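Survey weighting when one brand has tiny awareness
Market Research Methods > Brand Tracking

mkudo_n
Posted November 19, 2022

We run a brand tracker for Skudik, a mid-price kitchenware label. The total sample is 3000 per wave, but only 21 respondents in the last one were aware of Cliltden, the competitor the client cares about. They want a consideration score for it anyway. Current weights are rim weights on age, region and income. Is there a defensible way to report this?

insaurralde
No. With a base of 21 the interval on a 40% score is plus or minus 21 points before you account for the design effect. Suppress it and footnote the base size.

Bender_tabs
Disagree with flat suppression. Pool waves. If awareness is stable you get a usable base after four or five, and you report a rolling figure. We did this for Kotian and the client accepted it once the label said "rolling".

insaurralde
Pooling assumes consideration is also stable. If Cliltden is in the middle of a launch, it isn't, and the average hides the movement they are paying to see. 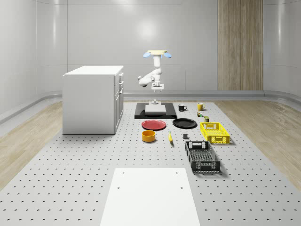 Robot arm over a black tray, two mugs at right

oda_k
Boost sample is the other route. Screen on awareness, stop at 200 completes, and keep the boost out of the awareness question itself. Then weight the boost cases to the profile of aware respondents in the main sample.

Bender_tabs
That profile comes from the same 21 people, so you are weighting to noise. I would weight the boost on age only, or leave it unweighted and say so.

oda_k
Fair on income and region. The screener gives you a profile too if you keep the demographics of everyone screened. Most panels drop them unless you ask.

mkudo_n
The panel does keep them. Quoted cost for the boost is within budget if we shorten the attribute grid. Last question: what minimum base do people use for showing a score at all?

insaurralde
75 unweighted, flagged below 100.

Bender_tabs
50, flagged below 100. Check the effective base too. We had a cell of 512 with an effective base under 200 after rim weighting.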